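5.3 Stifte einräumen (Arbeitsplatz Canmont)

Tischplatte erst ganz frei räumen, dann Becher hinstellen. Nur Stifte rein - keine Scheren, keine Lineale.

1. Kugelschreiber prüfen. Druckknopf oben, Mine eingefahren.
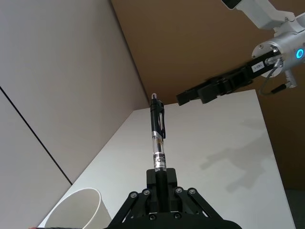 Eingetrocknete gleich aussortieren, Ersatz liegt in Schublade 3. Nachbestellen über Mühlbauer, Art. 624.

2. Becher aufrecht auf die Platte, Öffnung frei. Nicht an die Kante!

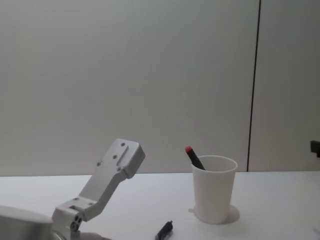
Abb. 8: Weißer Becher, Stift mit roter Spitze angelehnt

3. Stifte einzeln von oben einstelen, nicht werfen. Schwarze zusammen mit den roten Kappen ist ok.

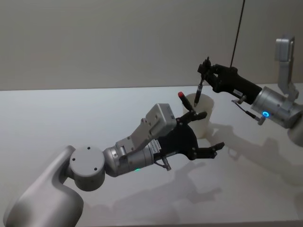
4. Marker: Kappe muss fest sitzen, Kappe nach oben.

ACHTUNG: Leichter Becher kippt schnell - nicht überfülen. 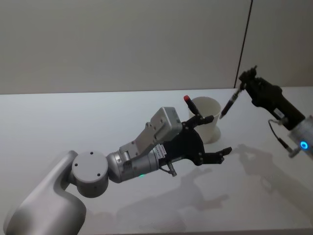 Abb. 9: Marker mit roter Kappe am Becher

Weiter mit 5.4 Ablage.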